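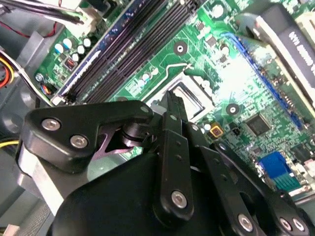

Vale a pena trocar o processador de um desktop antigo em vez de comprar outro computador? Depende do que a placa-mãe aceita, e quase sempre ela aceita menos do que o vendedor promete.

A Jilano anuncia "kit de upgrade" por quase 400 reais. Fui ler a lista de compatibilidade: 2 modelos de placa. O resto é "consulte o suporte". Consultei em fevereiro, sigo esperando.

E tem a conversa do "ganho imediato de desempenho". Imediato para quem? Se a pessoa só abre navegador e planilha, eu olharia primeiro o disco e a memória. Mas isso não rende anúncio.

Outra coisa que me irrita: processador usado vendido solto, sem caixa, sem proteção, com foto só da tampa metálica. A tampa não me diz nada. Quero ver o lado dos contatos.

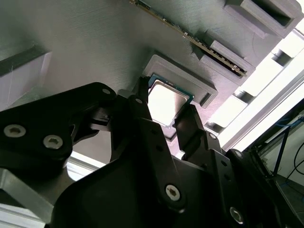
A Drasto pelo menos mostra os 2 lados no anúncio. Testado, segundo eles. Testado como, por quanto tempo, em qual placa – aí o texto fica vago.

Antes de pagar: confira o soquete, a versão da BIOS e se o cooler atual serve. Soquete igual não garante que a placa vai reconhecer o chip, por mais que o fórum da Saarela repita isso.

E encaixe sem força. Se precisou apertar, está na posição errada – confira a marquinha do canto e comece de novo.

Eu, por enquanto, fico com o meu velho.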